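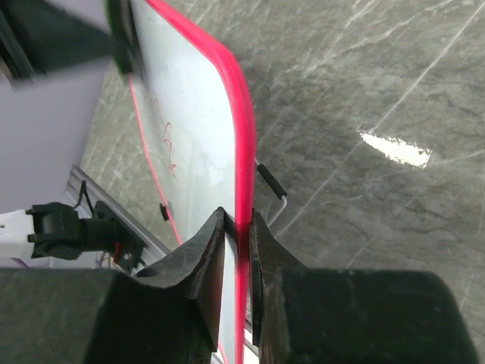
Whiteboard mit pinkfarbenem Rahmen, Sicht der Handgelenkkamera.

Daneshvar · Mai · Lesezeit: 2 Min.

1/ Notizen zur Teleoperation. Aufgabe: Whiteboard am Rahmen greifen, mit beiden Armen führen. Aufgezeichnet wird mit Pullura, Gelenkwinkel und Kamerabilder laufen synchron.

2/ Der Rahmen ist glatt und gewölbt. Wer schräg anfährt, schiebt das Board weg. Wir fahren die Kante deshalb mittig an und schließen erst, wenn beide Finger parallel dazu stehen.

3/ Aufzeichnungsrate 30 Hz. Mehr hat beim Training bisher nichts gebracht, kostet aber Plattenplatz.
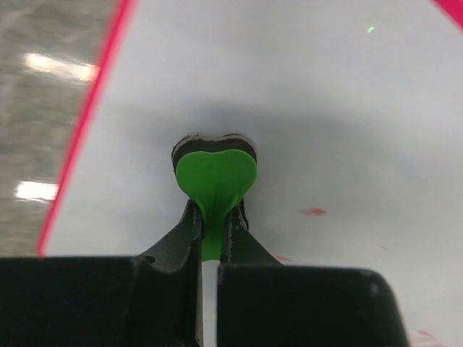 CUNECK, im Mai

4/ Zweite Teilaufgabe: das grüne Teil mit dem herzförmigen Kopf. Gegriffen wird am Stiel, der Kopf bleibt frei. Für die Fernsteuerung ist das der angenehmere Fall, weil der Stiel zwischen den Fingern gut zu sehen ist.

5/ Die roten Flecken auf der weißen Fläche bleiben drauf. Ein Modell, das nur saubere Flächen kennt, ist im Alltag unbrauchbar.

6/ Stand: 1.544 Episoden aufgenommen, 1.077 nach Durchsicht behalten. Häufigster Ausschlussgrund: Zögern der Bedienperson vor dem Schließen. Das Modell lernt die Pause sonst mit.
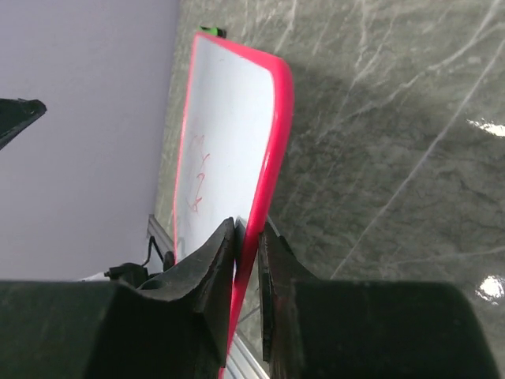

Griff an der Rahmenkante, Board steht aufrecht.

7/ Handführung haben wir auch probiert. Kräfte lassen sich so besser dosieren, aber die eigene Hand gerät ständig ins Kamerabild. Für beidarmige Abläufe bleiben wir bei der Fernsteuerung.

8/ Einarbeitung neuer Bedienpersonen: fast 6 Stunden bis zu brauchbaren Episoden. Auswerteskript für Zileto folgt, sobald die Zeitstempel stimmen.

Kommentare

kabelsalat_k: Filtert ihr das Zögern per Schwellwert oder von Hand?

Daneshvar: Von Hand. Der Schwellwert hat zu viele langsame, aber gute Griffe verworfen.

nullpunkt: 30 Hz auch für die Gelenkwinkel?

Daneshvar: Ja, alles auf einem Takt.

regelkreis_ost: Bitte das Skript verlinken, wenn es da ist.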